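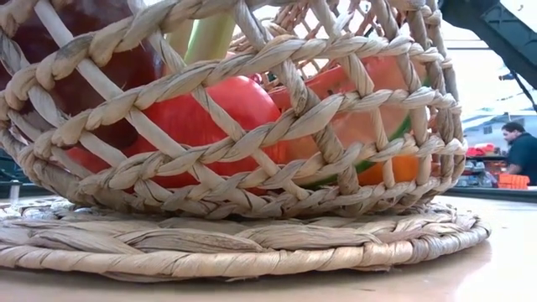

A woven basket packed with produce, on its mat, and one arm overhead.

How to find out whether a robot arm can unpack your vegetables yet

People often ask me if a machine can put the shopping away, and my answer is always that you should try it on one small job and see. Emptying a basket of fruit and veg is a lovely place to start, because it sounds like nothing at all and then keeps you busy until teatime.

I wrote this with the Medve arm in mind, running the Povwood planner, but the steps will suit most table-top arms.

What you need
An open-weave basket, a mat wider than its base, and a mix of produce with different shapes and skins. Smooth and shiny things are hard for the cameras, and long stalky things are hard for the planner, so include both.

Step 1. Set the basket down on its mat and fill it snugly. Resist the urge to leave helpful gaps – your own kitchen won't.

Step 2. Start slow. Set the grip to 2 on the Povwood scale, which goes up to 8, and only raise it if things slip. I never go past 4 with anything soft.

Step 3. Let the arm take the top items first, and give it three tries at each. If it still hasn't managed, lift that one out by hand and write it down as a miss.

Step 4. Watch the weave. A fingertip that catches in a lattice will drag the whole basket along with it, mat and all, so keep your hand near the stop button.

Step 5. Check every piece for bruises afterwards, and again the next morning.

So, can they do it yet? In our trials at Cisametti the round things mostly came out well, and the stalks mostly didn't. Unpacking a whole week's shopping is still quicker by hand, I'm afraid, but I'd happily let an arm fetch me a tomato. We'll be trying the softer Stornedier fingertips in October.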